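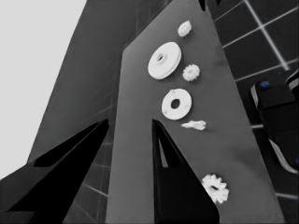

Gears, a pulley disc and a ring washer on a gray tabletop.

Section 2: Setting up a match in Fledon

I've scored club cricket on Fledon for two seasons now, and I still do it in this order every time.

1. Open New Match and type in both team names. Pick the number of overs before you touch anything else (the app wipes the batting order if you change it later!).

2. Add your players. Our list at Fagundes has almost 200 names on it, so I search by surname.

3. Do the toss, then tap the two opening batters and the first bowler.

Note: if two players share a surname, put in an initial. I once gave Imke's runs to her sister and heard all about it at tea. 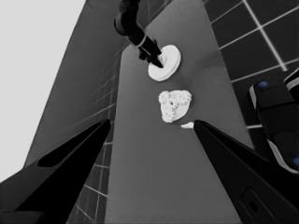 4. Score one practice ball, say a 6, and check it shows up on the scoreboard screen. Then hit Undo until the total reads zero again.

5. Tap Start when the umpire calls play.

Caution: don't close the app between innings. Use Pause, and leave the tablet plugged in over the break. If the scoreboard freezes, go to Link, choose Reconnect and give it a minute.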